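From: Moderator, Ullard Families list
To: Ullard Families list
Subject: Re: Putting something together about Mum for the reunion book

Hello everyone, and a special hello to our cousin in Boltolia, whose note I've copied in below so that those who only read the digest can follow along.

> I have been asked to write the page about my mother for the family
> book and I'm afraid I have been staring at it since March. The
> funeral home's notice was four lines long and got her middle name
> wrong. I have her recipe cards, a tin of letters and more opinions
> from my brothers than I know what to do with. How long should it
> be? Do I put in the first marriage? And does anybody know what
> year she actually left Jerno, because the family has always said
> one thing and her nursing certificate says another.
> Any help welcome. I'd like it to sound like her.

First of all, I am so sorry about the notice. We had the same trouble when Dad died (they spelled the name of the church wrong and had him survived by a sister who'd been gone since the seventies), and I remember being far crosser about it than a person ought to be in a week when there was so much else to be cross about. If it's any comfort, the newspaper did let us run a corrected one and only charged for the extra lines. It's worth a phone call, even now.

On length, the book has room for 626 words a page if there's one photograph, and I'd ask you to try to keep to that. I know it sounds a mean little number. When I wrote Dad's I had more than 1,000 and I was sure that every one of them was holding up the roof, and then my sister sat at the kitchen table with a pencil and took out the whole of his army service except the part about the goat. It was much better, though I sulked through supper.

The first marriage, well. My own feeling is that you put it in, plainly, in one sentence, and carry on. The grandchildren will find it in the registers sooner or later and it's kinder coming from you. We have had a few pages on this list where a husband was left out, and it always set off letters. But she was your mother and it's your page, and if your brothers feel strongly then I'd sooner have a shorter page than a falling-out before the reunion. 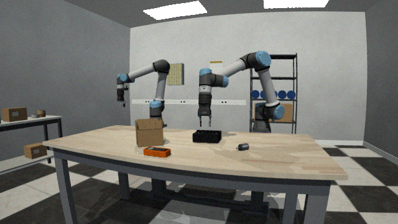 Now, Jerno. I had a look through the parish transcriptions over the long weekend, with a pot of tea and the dog on my feet, and there is a removal entry on page 691 of the second volume that I think must be your grandparents' household. It has the parents and three girls, the youngest down as an infant, and the month is October, but the year column has been bound into the spine and whoever did the typing put a question mark. So I can't settle it for you. What I can say is that it sits between two entries from the same winter, and that winter agrees with the certificate and is a year later than the family story. People did round these things off. If you'd like a copy of the page I'll gladly post it, or our member who looks after the Khương side of the tree has the better scan and may be able to read further into the gutter than I can.

As for sounding like her, I wonder if you mightn't start with the recipe cards. Did she write notes on them? My aunt's all say things like "too sweet, his mother's idea" and you can hear her in the room. One of those, copied out just as she wrote it, spelling and all, would do more than a paragraph about how generous she was with her baking. The letters too, although I'd ask before quoting anyone who's still living. And please do put in the nursing, the hospital and the ward if you know it. There are usually one or two old colleagues who turn up at these things and it means the world to them to see it in print.

The rest of you, the book is at 40 pages so far and I'm still missing most of the Boltolia branch, so consider this your gentle poke. End of August is the last day for text. Photographs can come a little later, but please write the names on a separate sheet and don't use ballpoint on the back of the print — I've got one of my grandmother with "Easter??" coming right through her cardigan.

Send me your draft whenever you like, even if it's only half a page and you hate it. I'm up early most mornings and I like having something to read before the house wakes.

Warmly,
your moderator

P.S. Whoever left the blue casserole dish at the spring lunch, it's on top of my fridge.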